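Timestamps, again

2 min read

2025-09-26

Quick one before the weekend. Spent most of the week in the logging code and not in the policy code, which is where I wanted to be.

Short version: the left and right arm streams were drifting apart. 19 ms by the end of a long episode. Doesn't sound like much. But the policy trains on both arms as one vector, so whatever it learned about the two grippers working together was a bit wrong, every time. Explains the weird late closes I was moaning about in May.

What was going on

Each control board stamps its own packets. Tralura (our recorder) trusted those stamps and never looked at host time. Fine for one arm. Two arms, two clocks, no sync. Mirsad Dimitrov spotted it in about one look at the plots – I had been staring at them for days.

The fix

Stamp on arrival at the host, keep the board time as a second column, fit the offset per episode. 11 lines, most of them a comment. Then reran the converter over all 3,186 episodes. Took overnight, one crash, my fault, a path with a space in it.

Also turned the action chunk smoothing off while testing. It was hiding teh jumps. Leave it off if you're debugging anything like this, you want to see the ugly version.

Cloth and cup setup, left arm in over the yellow cloth, right just beside it: 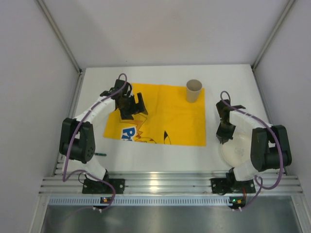
Still broken

Wrinkles. The cloth mask from Pralla comes apart when the fabric isn't flat, and the print on it doesnt help, the segmenter likes to split along the dark bits. Anselmo Brito thinks we should drop the mask and feed raw images. Maybe. I want one clean comparison first, same seeds, new timestamps, mask on and mask off.

Retraining from scratch is queued. More when it's done – or when it falls over.

Recent posts
Why I stopped using Onishi for config files
Gripper calibration, the lazy way
Wurova replay viewer: notes after 1,000 episodes
Joint limits and other things I forgot to check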